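Come drive a robot arm with us in Skustbridge (paid, part-time)

Posted Wednesday, January 9, 2019

Hi! I run the demonstration room at Lyimo, and I'm looking for people who'd like to spend a few afternoons a week teaching a robot arm to do ordinary household things. Opening stuff, closing stuff, putting a spoon where a spoon goes. You hold a pair of controllers, the arm follows your hands, and everything you do gets saved as an example for our learning system to study later. I've been doing it for a good while now and I still get a little thrill when a session goes smoothly.

We have 2 openings for this round. The project is called Promimmont, and the goal for this stretch is 200 good demonstrations per task from each person. That sounds like a lot until you realize one demonstration can be over before you've finished humming a chorus.

What you'd be doing

You'd come in, check the task card, set up the table, and start recording. Between tries you reset everything and change the starting position a little (the card tells you how much). Once you've finished a batch you go back through it and mark each try as good, so-so or toss. Please be tough on yourself when you do that part. I would much rather have a short batch I trust than a long one full of fumbles somebody felt bad about throwing out. 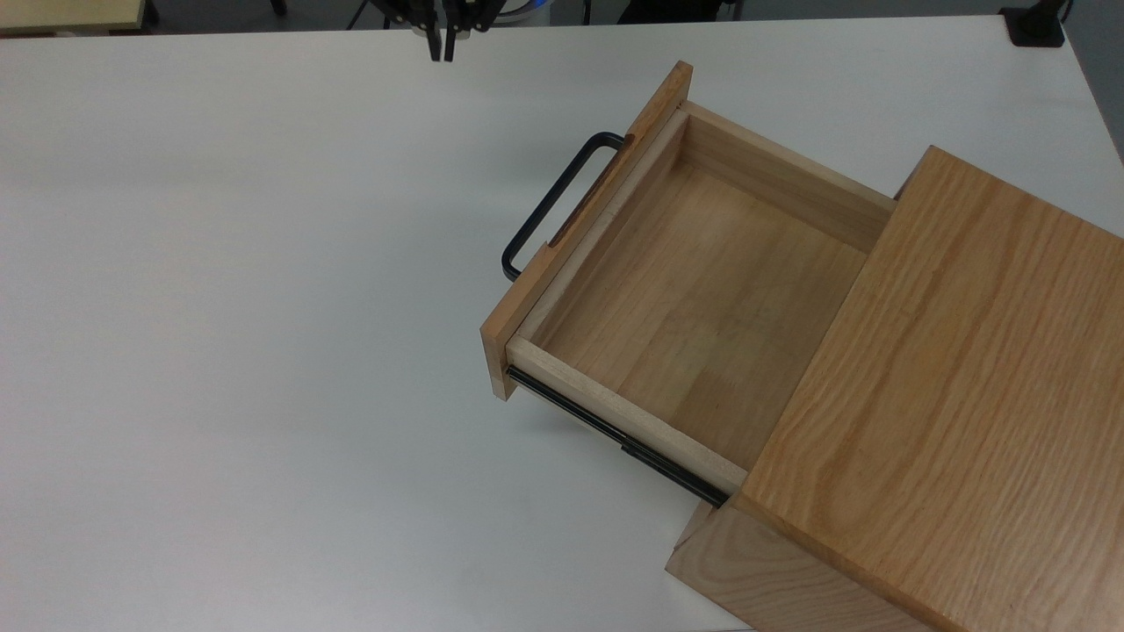 The first task most new people get is the drawer, so let me tell you a bit about how we like it recorded. The learning system copies whatever you show it, including your bad habits, so we want slow, steady movements and no poking around to find the grip. We record opening and closing separately. A closing try begins with the drawer pulled well out and empty, the fingers hanging over the white tabletop a good distance from that black bar handle, and then you take it from there. Come in gently, push straight along the rail, and stop when the drawer is shut — please don't slam it! If you bump it crooked, don't rescue it, just end the try and start over. We collect recoveries too, but those have their own card and go in their own folder.

After drawers you'll move on to cups, lids and folding cloths. Cloths are my favorite and everybody else's least favorite, so if you turn out to like them we'll get along great.

Who I'm hoping to hear from

You don't need a technical background. People who knit, play an instrument, paint miniatures or drive a forklift tend to pick it up fast, but I've also trained folks who swore they were clumsy and did fine by the second week. You do need to be OK with repetition. It's a lot of the same drawer. You should also be comfortable standing for part of a shift, though we have tall stools, and you need to be 18 or over.

Left-handers, please apply! Most of my current crew is right-handed and I'd love more variety in how people reach for things.

Hours and the rest of it

Shifts are 2 hours long, afternoons only, with a proper break in the middle. You'd commit to 80 hours total, spread out however we agree on. Training is paid at the same rate as everything else. We're in the Stukeck building, ground floor, step-free from the parking lot, and there's a bus stop right out front.

We record the arm's movements and the camera views of the table. Your name doesn't go into the data, and you'll get the full consent form to read at home before you sign anything.

How to apply

Send me a few lines through the Lyimo contact page with "Promimmont" in the subject. Tell me which afternoons you have free and one thing you do with your hands that takes patience. No résumé needed. I'll invite people in for a short paid tryout before the end of January, and you're welcome to come by and watch a session first if you're on the fence.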